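Bench tips: recording hand-held gripper demonstrations
Workshop notes, Nuseo project. Compiled by Houda Erraji, revised March

These notes cover the wiping and tabletop tasks. They assume the grippers are already calibrated and the logging software is running. For calibration, see Kayode Amadi's sheet on the Todberg drive.

Before the session

Wipe the work surface with a barely damp microfibre cloth and let it dry. Spray cleaner leaves a film, and the film changes how a sponge drags. We lost most of a Monday to this.

Close the curtains on both sides. Daylight moving across a pale surface shows up in the tracking as slow drift in the colour channels.

Route each cable off the near side of the table and leave enough slack to reach the far corners. If a cable pulls at the wrist, the operator compensates without noticing, and the compensation ends up in the data.

Push sleeves back if they are loose. A close-fitting knit cuff is fine.

Grasping a sponge

Take the sponge across its narrow dimension and close until the sides just begin to bulge. Past that point the foam folds, the lower face curls up and the contact patch shrinks. Lift it clear of the surface before moving to the start position. Dragging it there records a stroke that the segmentation step will then treat as part of the task.

Park the idle gripper near a front corner with the jaw facing inward. It needs a resting pose that the operator can repeat. 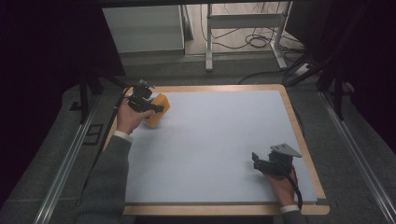
Sponge in the left gripper, right gripper parked at the near corner.

Stroke speed matters less than we had assumed. Folasade Oyelaran trained the same policy on slow, mixed and fast subsets of 507 demonstrations. The mixed subset gave the best coverage of the surface. The slow subset looked tidier on replay but stalled at the table border, where the operators had tended to hesitate. Current practice is to wipe at whatever pace you would use at home and to avoid pausing at the edge.

Vary the starting position. Four regions of the table, taken in shuffled order, are sufficient. Operators left to choose for themselves start at the upper left nearly every time.

Looking after the finger pads

Pad condition had a larger effect on the results than anything else we tested. Lint on the textured face lowers friction, and a frayed edge catches on paper and soft foam. Check both pads every 100 grasps:

Open the jaw fully and look at each front face under even light.
Lift dust with low-tack tape, pressing straight down and peeling straight up. Do not rub.
Run a fingertip along the long edges. Trim loose fibres with flush cutters.
Check the two screws on top of each pad. Finger-tight plus a quarter turn.
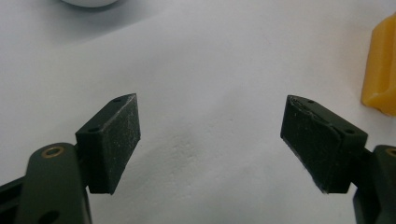
Open jaw over a white surface. White specks on both pad faces; worn strip along one edge of the right pad.

Replace pads in pairs. A new pad facing an old one pulls the object toward the grippier side during closing -- a few millimetres, but enough to shift the grasp centre in every recording that follows. Note the change in the log, as Ese Afolabi needs it to split the training set.

Storage

Hang the grippers by the body with the jaws open. Closed storage leaves a set in the pad material. Coil cables loosely, over-under, and keep them off the carpet where possible -- the pads pick up whatever the cables do.

Spare pads are in the grey drawer marked Stisero. Reorder through Nidia Quispe when the last pair is opened.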